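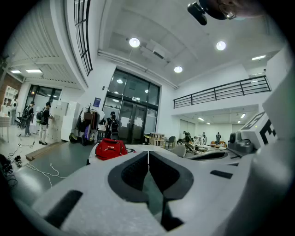
Chapter 4: Status Effects and the Shape of a Fight

By Heike Wendt and Gijs Cuypers
May 4, 2019

Poison was probably the first one you met. A little green bubble over your knight's head, a few hit points gone at the end of each turn, and suddenly you were digging through the item menu for something you'd been too stingy to buy in town. It's a small thing, a subtraction repeated a few times, and yet it changes how you play the whole battle. We love status effects for exactly this, and we've been looking forward to this chapter since we planned the book!

In Chapter 3 we treated a battle as an exchange of damage. Each side had a pile of hit points, and the interesting question was who would run out first. Now we add conditions that hang around: sleep, haste, blindness, shields, taunts, and the odder ones that designers come up with late in a project (a favorite of ours turns every healing spell into soup). A condition sits on a character for a while and bends the rules for that character only.

Our main example is Drellodcombe, the small turn-based game we build throughout Part Two. If you did the exercises in the last chapter, you already have its four starting heroes and a working turn order. Keep that file open. We'll be changing it a lot.

What a status effect is made of

Every effect in Drellodcombe has a name, a target, a duration, and a rule. Take Chill. Its target is one enemy, it lasts 4 turns, and its rule is that the enemy acts last in each round. You could write that on an index card, and Josefien Dijkstra, who tested the first version of our combat system, did just that. She ran whole battles on her kitchen table with cards and dice before any of it was coded, and she found two bugs we would have shipped.

Duration causes the most trouble. Does a turn count down when the affected character acts, or when the round ends? Suppose Evura, our ice mage, moves last and casts Chill. If the count drops at the end of the round, she loses a turn of it before the enemy has felt anything! Players notice this very quickly, even when they can't say what's bothering them.

Numbers that get out of hand

Stacking is where the fun starts. A boss with 300 hit points and a poison that takes 4 per turn will hardly care. Let the poison stack each time it's applied and the same boss can melt before its second speech. In an early build, our armored beetle Sustavik had a 99 percent chance to resist poison, and Dirk Desmet still beat it with poison alone, by finding an attack that rolled many times in a single turn. We raised the resistance to 100 and then felt bad about it, and section 4.3 tells you what we did instead.

Before you read on

Pick a role-playing game you know well and write down every status effect you can remember from it. Next to each one, note the last time you chose to use it in a regular battle, outside of a boss fight. Nearly all of our students end up with a few blanks in that second column. Bring the list to section 4.1, where we'll start with the blanks.

Get new chapters by email. Enter your address to join our newsletter. You can unsubscribe at any time.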